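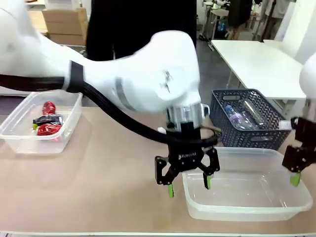 How long does a sourdough starter really keep in the fridge if you ignore it? Mine went 11 weeks and came back fine, so longer than the books let on.

Quick post, dinner's on. I'd gone off baking in the spring, no reason, just one flat loaf too many. The jar went to the back behind the mustard and stayed there. Found it again on Tuesday looking for capers. Grey liquid on top, smell like nail varnish. Normal, apparently. No fuzz, no pink or orange streaks - if you get those, bin the lot, don't try to be brave.

Poured the grey stuff off. Scraped the top layer away, took a spoonful from the bottom, fed it equal flour and water. Nothing. Fed it again before bed. Nothing. Third feed, a few bubbles and it had stopped smelling like a salon. Fifth feed and it was pushing at the lid. So two and a half days, give or take, mostly waiting.
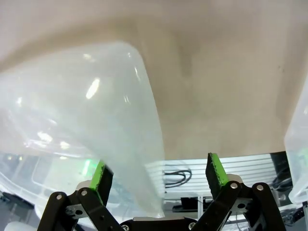
Trinh Quan reckons I should have poured the grey liquid back in and stirred, as it gives you a sourer loaf and you're only throwing flavour down the sink. Fair enough, might try it next time. I don't much like mine sour though, and the kids definately don't.

The flour. I'd run out of the good rye so it got the Hanrahan wholemeal, which is a bit coarse but the starter went mad for it. Switched back to white once it was lively. Loaf was 700g of flour in the end, 2 tins, long prove on the worktop overnight. Water a touch warmer than usual, kitchen's freezing before seven.

Baked Wednesday-ish breakfast time. Good crust. Crumb a bit tight in the middle, my fault, I got impatient and shaped it too early. Toast was excellent. One loaf gone by lunch.

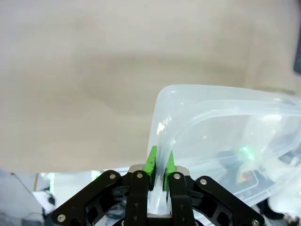 Olia left a comment on the last post asking whether you can just freeze the stuff and be done with it, because she bakes twice a year and hates the feeding. You can, more or less. Or dry it - spread it thin on baking paper, leave it till it cracks, crumble it in an envelope. I've got some like that from May and haven't tested it yet. Will report back.

Discard crackers next, I've got 300g of the stuff sat there and I'm not chucking it. Olive oil, salt, whatever seeds are left, rolled as thin as teh pin will go.
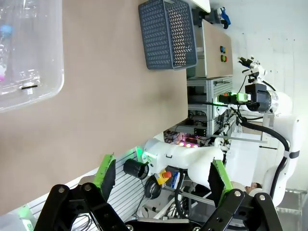 Flour storage, while I'm at it. Paper bags are hopeless once they're open, they split and you get weevils, ask me how I know. I decant the lot now. A clear bin with rounded corners like the one on the table there is what I'd go for, you can see when you're getting low and there's no square corner for old flour to pack into. Tins and scrapers can go in any old basket. Label the flour with the date, I never do and I always regret it. Right, timer's going, crackers probably at the weekend.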